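Lists > Clestcombe Site Users > Keys and Access > Thread

Subject: Re: Labelling and return of keys, Clestcombe and Govton
From: Sanaa Soliman, Site Services
To: Clestcombe Site Users list
Date: 11/19/24

Dear colleagues,

I write in reply to the message from Everaldo Barros, which is quoted below for the benefit of members who joined the list after it was sent. Several members have raised the same points with me privately, and it seems best to answer them in one place.

> From: Everaldo Barros
> To: Clestcombe Site Users list
>
> Dear Sanaa,
>
> The notice on key labelling says that every key must carry a tag, but it does not say what should be written on it. In the Govton stores we have tags bearing room numbers, tags bearing surnames and a good many bearing nothing at all. Two of my staff have also asked whether they may keep a site key on the same ring as their house keys.
>
> Could you confirm what is wanted, and by when? We hold 115 keys and would prefer to label them once only.
>
> With thanks,
> Everaldo Barros
> Govton Stores

The position is as follows.

1. What is to be written on the tag

The tag should carry the register number and nothing else. Room numbers, building names and surnames are not to be used. A key found in the street with a room number on it is of use to whoever finds it, whereas a register number means something only to the office that holds the register.

The register at present lists 1,399 keys for Clestcombe and its outlying buildings, Govton included. Numbers are issued by Adaeze Osagie and should not be made up locally. Where a key already has a number from the old Prurnosstead list, that number has lapsed and a new one must be requested.

2. Type of tag

Oval plastic tags with a label window are to be used throughout. We have bought 200 to begin with and further stock has been ordered. Colours are given out as follows:

Blue — general rooms and stores
Red — plant rooms and roof access
Yellow — cupboards, cabinets and desk drawers

Please write in permanent ink, on both faces if the tag allows it. Pencil and ballpoint have both proved poor after a few months in a pocket.

3. Rings

Each tag is to be joined to its key by a metal split ring passing through both. String, paper clips and cable ties are not acceptable. Site keys are not to be kept on a ring with personal keys, and I must ask Mr Barros to pass this on to the two members of his staff concerned.

Smaller rings may be linked to the main one where a key has to hang from a hook, but no more than is needed. The fewer the rings, the less likely the bunch is to catch when the cabinet door is closed.

4. Tags not yet written up

A key on a tag with a blank label may be held by the stores but may not be signed out. It should be put aside until a number has been issued.

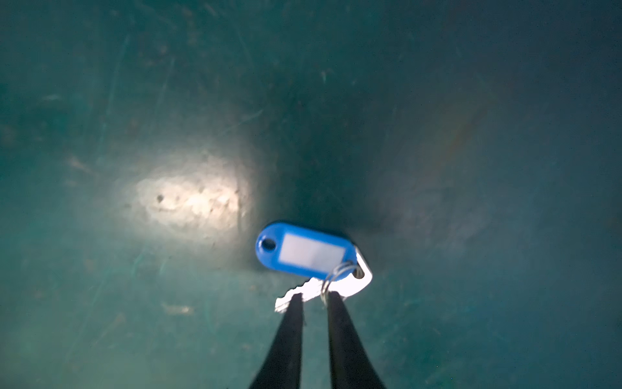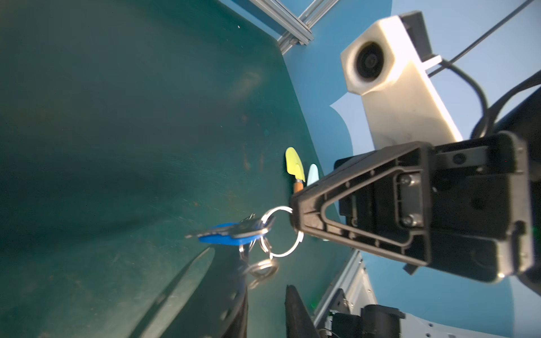
Blue tag and silver key on a metal split ring.

5. Return of keys

Keys are to be handed in at the Ezzat building desk and signed for. They are not to be left in pigeonholes or sent through the internal post. A member of staff who is leaving should return all keys before the last working day, and line managers are asked to see that this is done.

6. Dates

Labelling at both sites is to be complete by the end of January. Govton may send its keys to Adaeze in batches, with a written list, and she will return them in the same order. Departments which cannot meet the date should write to me before it passes.

7. Lost keys

A lost key must be reported on the day the loss is noticed. The charge for replacing a single key is unchanged. Where a lock has to be changed as well, the cost falls to the department and not to the individual, except where a key has been lent without permission.

Questions on the register should go to Adaeze Osagie. Questions on charges should come to me.

Yours faithfully,

Sanaa Soliman
Site Services, Clestcombe

Last updated: after correction of the desk name in section 5

Comments (3)

Naima Slaoui
Could the colour list be put up beside the key cabinet? We have been using yellow for everything on the upper floor and will need to change most of them.

Yaneth Urrego
Does section 3 apply to bicycle shed keys? They are issued to individuals for the whole year and most people keep them with their own.

Sanaa Soliman
Naima, yes, a printed copy will be sent to each cabinet holder. Yaneth, shed keys are covered by the cycling notice and may stay on a personal ring, but they do need a numbered tag.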